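**Clollirthorpe opens its snack table room in August**

Hi, I'm Raelene Harawira, and I run Clollirthorpe, the little tableware studio behind the Genden bowls. We're opening a tasting and try-out room in August, and I'm so excited I've been writing this release in my head for months!

The idea came from Huia Pomare, my business partner. People kept buying bowls from us online and then emailing to ask how big they were (fair enough). So we took over the old storeroom at Revmont, painted it, and put in a long white table where you can sit down and try things out before you spend a cent. There's space for 13 people at a time, and the room opens at 8 in the morning.

We've kept the table plain on purpose, so the dishes get the attention.
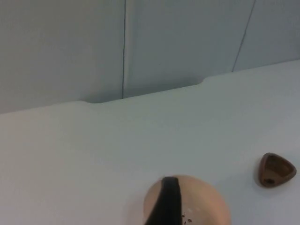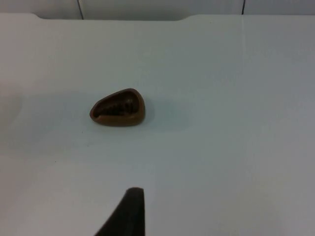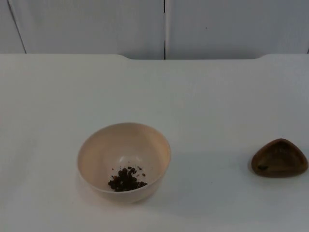 Noeline Stubbs is looking after bookings, and she already has 128 names on her list, so please get in touch early if you'd like a morning spot. Entry is free. We've made almost 3,000 pieces in the studio so far, and I'll have plenty of seconds on sale by the door at silly prices. Press are welcome any time in August, just send Noeline a note through the Clollirthorpe website first and she'll put the kettle on.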